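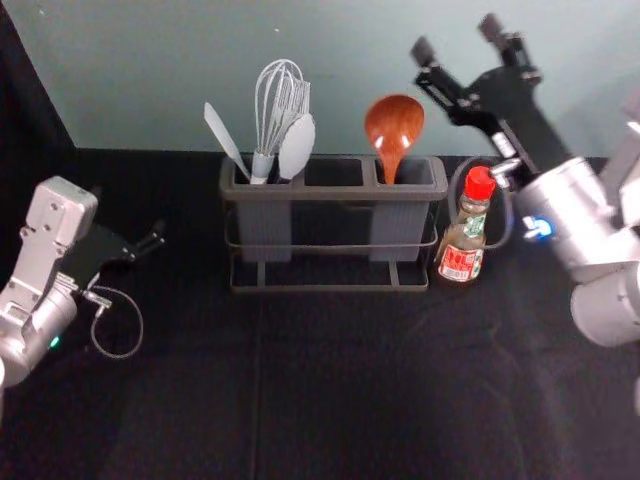
Utensil caddy on the black cloth, with the little red-capped bottle next door.

Welcome to the utensil corner of my kitchen gallery! I've been sorting things out bit by bit since February (drawers first, then the dreaded shelf of lids) and I've finally got round to the stuff I reach for every day. It used to live in a jug, all tangled up, and I'd pull out the whisk and get three other things with it.

The caddy is the Flikska one from Hendriks in Tindthorpe. I paid £19 for it, a bit steep I know, but it has separate compartments and sits in its own wire stand, and I do love a stand. Whisk, spatula and the light grey spoon go on the left, and the wooden one gets the right-hand side to itself.

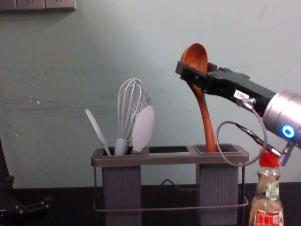

I'm very fond of wood for stirring – it's kinder to my pans, and it feels nice in the hand on a long risotto. Mine never goes in the dishwasher. A quick wash, a rub with oil when I remember, and back it goes, handle down and bowl up.

The middle bit is still up for grabs. I've got my eye on the Grillen tongs, 9 quid in the same shop, though my other half says we own quite enough tongs already. Baking tins are next, if I can face that cupboard!

Page updated 2026-05-03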